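Busco bajista y teclista para grupo de rock latino con temas propios
Foro > Músicos buscan músicos

Totus43
Buenas a todos. Toco la batería desde los quince y quiero volver a montar algo serio – temas propios, en castellano, con percusión de verdad. Tengo guitarra (mi primo Gil) y local los martes no, pero casi cualquier otro día desde las ocho de la tarde. Faltan bajo y teclas. El local sale a 59 euros al mes por cabeza.

divuneck
¿59 por cabeza siendo cuántos? Porque si somos cuatro me parece un robo, yo pago 43 y con batería puesta.

Totus43
Siendo cuatro, sí. Pero está insonorizado y se puede dejar el equipo. Luego sigo, que me llaman.
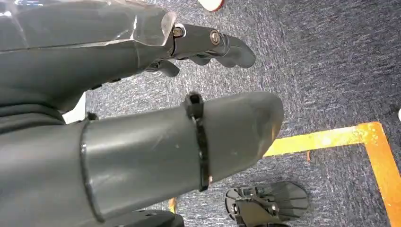
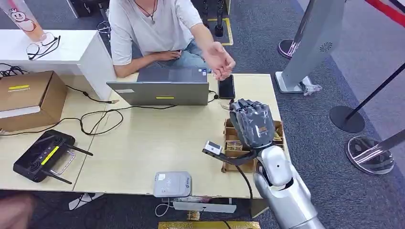 En la segunda, el portátil gris y el móvil en la mesa.

Elon_teclas
Yo me apunto a probar. Toco salsa y algo de funk, piano y órgano. ¿Vais con claqueta? Lo pregunto porque vengo de un grupo donde el batería se negaba y acabamos fatal.

divuneck
Con claqueta el rock latino suena a anuncio. Santo remedio: ensayar más.

Elon_teclas
No estoy de acuerdo, para grabar la quiero siempre. En directo me da igual.

Totus43
Para grabar sí, para ensayar no, ¡y todos amigos! Elon, te mando privado con dos maquetas. Sigue faltando bajo.

Yoon-hee Cho
Hola, toco el bajo de cinco cuerdas. ¿Os vale alguien que no haga coros? Podría a partir de marzo.

Totus43
Nos vale de sobra, canta Gil. Te escribo esta noche.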